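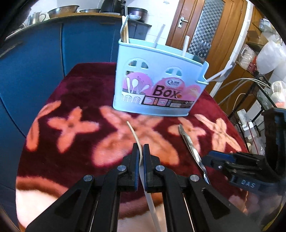
When the Grip Lets Go: An Interview on the August Fault

Zirkthorpe Household Handling Program – Safety and Reliability Notes
March 18, 2021

The fault that halted work at the Zirkthorpe program last August was first recorded as an operator error. A person using one of the hand-held grippers had closed it on a chopstick, lifted it, and lost it. The entry in the log was one line long. Eun-ji Ok, who is responsible for safety at the program, now regards that line as the most useful lesson of the year.

"We wrote down that the operator dropped the stick," she said. "The operator had the trigger fully closed. We had the wrong cause on file for 6 days, and during those days the same tool stayed in use."

The work itself is modest in appearance. Operators use paired grippers, one in each hand, to move ordinary kitchen items from one place to another. The recordings are then used to train the Mondside arm, which carries jaws of the same pattern. Thin objects are given particular attention. A chopstick offers the jaws very little surface, and a small loss of closing force that would pass unnoticed with a cup will show at once.

Martti Honkanen, the program's mechanical engineer, traced the fault to a pivot screw in the linkage. It had backed out by less than one turn. The jaws still met when the tool was empty, and for that reason it passed the daily check.

"The check asked whether the jaws closed," Mr. Honkanen said. "They did. It did not ask whether they stayed closed under load. I wrote that check, so I can say plainly that it was a poor one."

The matter became a safety concern when the recordings made with the loose tool were replayed on the arm. Of the 658 recordings in the affected set, a number showed the operator squeezing again in the middle of a lift to recover a slipping object. The arm reproduced the motion. During a supervised run it tightened suddenly on a metal serving fork, which sprang out of the jaws and struck the clear guard in front of the bench.

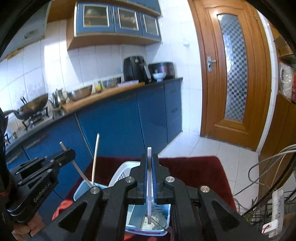
No one was hurt. Ms. Ok was standing behind the guard at the time, together with Ilídio Calado, who was supervising the run and pressed the stop. She is careful not to make too much of the event, but she also declines to call it minor.

"The guard did its work," she said. "I would still prefer that a fork not reach the guard. We had a person's correction for a worn tool stored as if it were good technique."

Mr. Calado described the stop as routine. His concern was with what followed. The arm's own log reported a completed grasp, and the controller, supplied by Dradetti, raised no alarm. "If I had been looking only at the display, I would have continued," he said. "I stopped because I heard the fork hit."

Operations were suspended the same afternoon. All recordings made with the tool were withdrawn, including those in which no slip could be found. Asked whether that was excessive, Mr. Honkanen said the question had been discussed at some length – and not always calmly.

"There was good material in there," he said. "But we could not say on which day the screw began to move."

Three changes have since been adopted. Every pivot screw is now marked with a line of paint that runs onto the arm beside it, so that any rotation can be seen. Each gripper must hold a test rod under a hanging weight before a session begins, and the full linkage is inspected after every 1000 closures. Any drop is entered as "cause unknown" until the tool has been examined.

The last of these met some resistance, as it takes a gripper out of service for what is often a simple slip of the hand. Ms. Ok has kept it in place. Since the rule took effect, 2 further screws have been found loose, both before the tools were used again.

A separate review of the controller's grasp signal remains open.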